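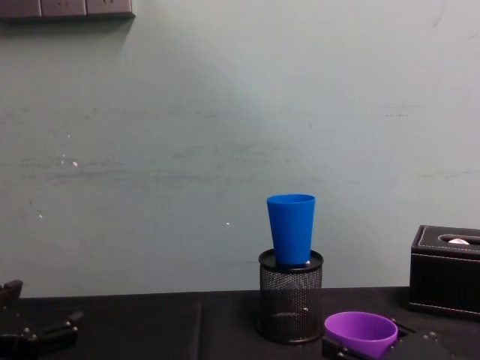
Knut Seidel says he knew the motor was stolen the moment he saw the bracket. He had drilled that bracket himself, in the wrong place, and then drilled it again. Two years later it was hanging off the back of somebody else's boat at the fuel dock in Hillport, and the man at the wheel was waving at him to move up.

Seidel did not move up. He took down the registration number, paid for his gas and drove to the police station, where he waited most of an hour to speak to a detective. His own motor had been gone so long that the report had been closed.

The case that grew out of that visit ended on November 18, 2022, when Malte Lammers was sentenced to 30 months in prison for receiving and selling stolen property. Prosecutors tied him to 261 outboard motors taken from marinas, driveways and storage lots along the coast. Most had been sold through Zoline, a repair and resale business he ran out of a rented unit behind a tile warehouse.

Outboard theft is not a crime that gets much attention. A thief with a battery-powered saw can have a mid-sized motor off a transom in a few minutes. The motors are heavy, but two people can carry one to a pickup. Owners often don't find out until the weekend, and by then the motor may be in another state. The insurance company pays, less the deductible, and the file goes in a drawer.

What made Hillport different was that the motors were not leaving. Lammers bought them cheap, changed the cowlings, swapped the serial plates and sold them back to the same kind of people they had been taken from. Some went to buyers who kept their boats within sight of the slips where the motors had disappeared.

"It was a small town approach to it," the detective who handled the case told me. She asked that her name not be used because she still works undercover on property crimes. "Everybody knew him. He'd fixed their pull cords. If he said a motor came from an estate sale, that was good enough."

The first search of the Zoline unit was a letdown. Officers found nine motors on stands, all with paperwork. The paperwork looked fine. Each motor had a bill of sale with a seller's name, a price and a signature. It took a clerk in the property crimes office to notice that many of the sellers lived at addresses on streets that had been renamed or closed off years before. Lammers had been copying them out of an old phone directory.

After that, the detective went back to the motors. On many outboards the serial number appears on a plate riveted to the bracket and again on a small plug pressed into the engine block. The plates at Zoline had been changed. The plugs under the cowlings mostly had not. On some they were painted over, and a rag with solvent was enough to bring the numbers up.

The owner of the boat Seidel saw at the fuel dock was never charged. He had paid a fair price for the motor and had a receipt. He also lost it, which is how the law treats stolen goods: a buyer in good faith has no better claim than the thief did. He is still paying off the loan he took out for it.

There were many like him. By the prosecutors' count, buyers made up more than half of the people who wrote letters to the court. One came from the couple who own the Mina, a charter boat that takes out fishing parties from spring through fall. They had bought both of the Mina's motors from Lammers before their first full season, and police towed them away in June, with the calendar booked solid. They leased replacements at a rate that ate up the summer's profit. Their letter asked the judge to think about people who had done everything they were told to do.

Lammers pleaded guilty before trial. He admitted buying the motors and altering them, but said he had never stolen one and had never asked anyone to. His lawyer described a repair business that was failing when the first stolen motor came in, and a man who told himself he didn't know. The prosecutor pointed to the phone directory.

Two men who supplied Lammers were sentenced separately. They had met him at Bárány, a restaurant near the highway where he ate lunch most days, and a good part of the evidence against them was a run of lunch checks. They came on Mondays. The thefts were mostly on Saturday and Sunday nights. The restaurant kept its receipts for tax reasons and handed them over in a shoebox.

Lammers spoke for less than a minute at his sentencing. He said he was sorry to the people who had trusted him and that he would pay back what he could. The judge ordered restitution, to be paid in installments after his release. At the rate set by the court, it will take longer to pay than he is likely to live.

The Hillport marina has changed a few things since then. There is a gate at the head of the main dock, and the harbor office keeps a book of engine block numbers that owners can add to for free. Sign-ups were heavy the first winter and have slowed down. The detective says she would like to see a block number required on every private bill of sale, the way a vehicle number is on a car title. A bill along those lines was introduced in the last legislative session and did not get a hearing.

Of the motors in the case, fewer than a third have been returned. Some had been parted out. Others are known only from Lammers's own records, which list a first name, a price and nothing else. The ones not yet claimed are in a county storage building, strapped to pallets, waiting on insurance companies to decide whether they want them.

Seidel got his back. His insurer had paid him for it years earlier, so he had to buy it from them, and they settled on a price he thought was high. The block number matched. The cowling was from a different model and didn't latch properly, and he has since replaced it. He kept the bracket, with its two sets of holes, and bolted it on where it had been before.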